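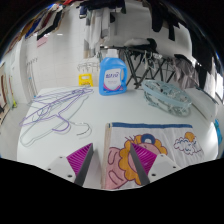
Home Essays Workshops Tools Contact

Small shops should share their files

Most small workshops I know guard their cutting files the way restaurants guard a sauce recipe. I did the same for years. I now think it is a mistake, and that shops making things in small runs would earn more by putting most of their drawings where other shops can use them.

I run a two-person shop in Ludport. We make shelving brackets, stool parts and display stands from plywood and sheet aluminum, with a router table and an older laser cutter. When I counted up our project folder last July for insurance, it held 1,315 files. We had cut from 97 of them in the past two years. The rest were sitting on a drive earning nothing, and a lot of them had taken days to get right.

The usual argument against sharing is that somebody will copy the product and sell it for less. That can happen. But a drawing is a small part of what a customer pays us for. They pay for material we picked, edges we sanded, a delivery date we kept, and a phone that gets answered when a bracket doesn't fit the wall. A person who downloads the file still has to buy a sheet, set up the machine, ruin the first piece and finish the second. Anyone willing to do all that was probably never going to order from us.

The second argument is support. If you publish a file, people write to ask why it doesn't work. This one I take more seriously. After we put 47 drawings up on Plerkton, I spent too many evenings answering questions about kerf and bit sizes. Most of them stopped when I added a plain text note to each drawing with the material thickness, the tool we used and the fit we were after. I should have been writing that note for ourselves all along. My own partner couldn't cut half of our jobs without calling me over.

What we got back was worth the evenings. Efraín Cuervo, who has a furniture shop in Jedberg, took our folding stand and changed the hinge slot so it could be cut from one side. He sent the new version back. It saves us flipping the sheet, and on an order of 50 stands that is most of a morning. I would not have thought of it, having drawn the thing the other way and stopped looking at it.

There are files I would keep private. Anything drawn for a customer belongs in a closed folder unless they agree in writing. Parts that carry a person's weight should go out only if you have tested them and can say how. I also hold back whatever we are selling most of this season, and I don't feel bad about it.

The license matters too. We started with one that banned commercial use, and it shut out exactly the people we wanted, other small shops. Now we ask for credit and for changes to be shared the same way. Quispe, the makers' co-op down the coast, does it like this and keeps a simple change log with names and reasons.

If you are thinking about trying it, pick five drawings you no longer sell. Write the notes, put them up and leave them alone for a few months. My guess is that you will lose no orders over it, and you will have five jobs documented properly.

Share 12 Comments 6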